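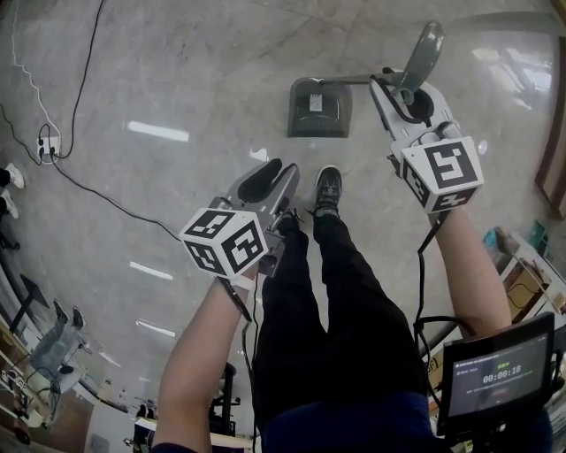
Stone floors are having a good year in Evance, and the woman who runs the Flaravgate restoration workshop could talk about them until the lights go off. She has been bringing tired marble back to life for most of her working days, and she still gets down on her knees to look at a slab before she says a word about it. Polished grey marble, the sort you might be standing on in black sneakers without giving it a thought, is the one she gets the most calls about. "People think grey hides everything," she told me, laughing. "It hides crumbs! It doesn't hide lemon juice."

We met in September at her shop, where the radio was on and the kettle never got a rest. She learned the trade in Lorente, on old apartment lobbies and hotel stairs, and came home with a van, two machines and a great deal of opinion. The machines are still going. So are the opinions.

Her biggest one is about vinegar. "Put it on your salad," she said. Marble is soft and it reacts with acid, so a splash of vinegar or wine eats a little of the shine and leaves a dull patch called an etch. Most people take it for a stain and scrub harder. "Then they ring me, and they're so upset, and they've been at it all weekend with the green side of the sponge."

An etch can usually be polished out, she says. A stain is a different animal, as it has gone down into the stone and has to be drawn back up with a paste left on overnight. She mixes her own and was very happy to show me the bucket. Coffee comes out well. Rust is the one she dreads.
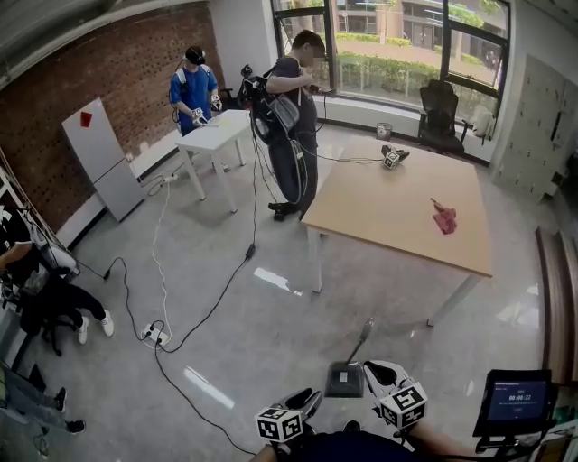
What should a person use on a marble floor every week?

"A dust mop first, always, to get the grit off," she said. "Then warm water with a little stone soap, a mop you've wrung out properly, and a dry towel after." The towel is the part everyone skips, and she gets quite fierce about it. Left to dry on its own, hard water leaves a film, and the floor looks cloudy no matter how clean it is.

For bigger jobs she works up through diamond pads, coarse to fine, with plenty of water. At 600 grit the floor starts to look smooth but still sleepy, and she loves that stage so much that she has talked a few customers into stopping there. A honed finish is kinder in a hallway with kids and dogs running through it, and the etches hardly show. "But then somebody sees the neighbor's floor shining like a lake," she said, "and up we go again."

Her favorite job so far was the entrance of the old Jonar building, where the stone had been under carpet glue for years. She spent the first morning scraping one corner with a plastic blade, and by lunch she had a patch the size of a tea tray, with a white vein running right through it. She took me over to see the finished floor before I left, and made me walk across it twice.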